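Notes on the Gretdale recipe card transcriptions, last changed 2019-04-16.

## What is in the folder

The set holds 1,254 handwritten recipe cards, typed up as plain text, one file per card. They come from the kitchens of two village halls, Gretdale and Prandville. A table, `cards.csv`, gives the card number, the title, the hall and the main ingredient.

## Columns

- `card_no`: number pencilled on the back
- `title`: as written, spelling left alone
- `hall`: G or P
- `main`: one word, lower case
- `oven`: as written, so gas marks and Fahrenheit are mixed

## How the typing was done

Rungnapa Chareonsuk typed the first 800 cards and set the rules for the rest. Crossed-out words are kept in square brackets. A word that could not be read is entered as `[?]`. Fractions are typed with a slash, so `1 1/2 oz`.

Weights have not been converted. "A teacup" and "a good knob" stay as they are.

## Known problems

- Nine cards have no title and are filed under their first ingredient.
- Card 212 and card 640 are the same parkin, in different handwriting. Both are kept.
- The Eyvindsson family cards are partly in Icelandic. Only the English lines are typed so far.
- `main` is blank for most of the chutneys.

## Use

Free to copy and reprint. Please name the halls. Corrections should give the card number and the line. The next batch of fixes goes in during November.

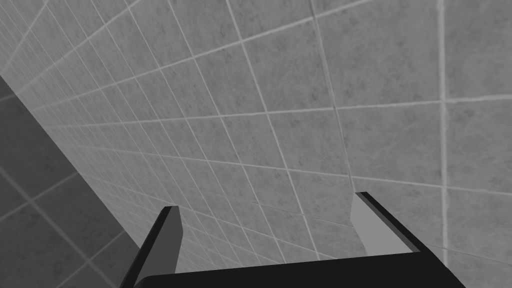
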